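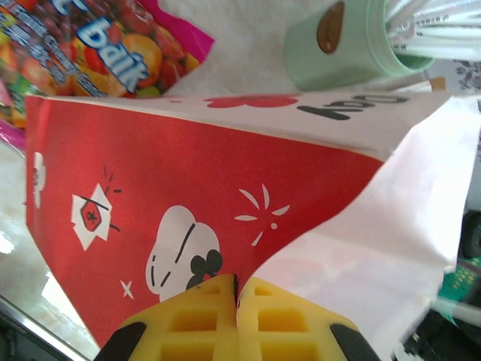

4.2 What people keep paper bags for

I went into this part of the study expecting dull answers, and I was wrong! Of the 43 households we visited, 40 kept paper bags after the shopping was put away, and most had strong views on which ones deserved it. Plain brown bags went straight to the recycling. Printed ones - anything with a cartoon or a bright colour on it - got folded and kept aside, often with sweets or straws beside them (Figure 4).

Lucyna Sikora, who did the home visits with me, had us ask what each bag was for. "Something nice" was the usual reply, and I still can't code that properly.

Figure 4. A red and white printed paper bag, with sweets and drinking straws.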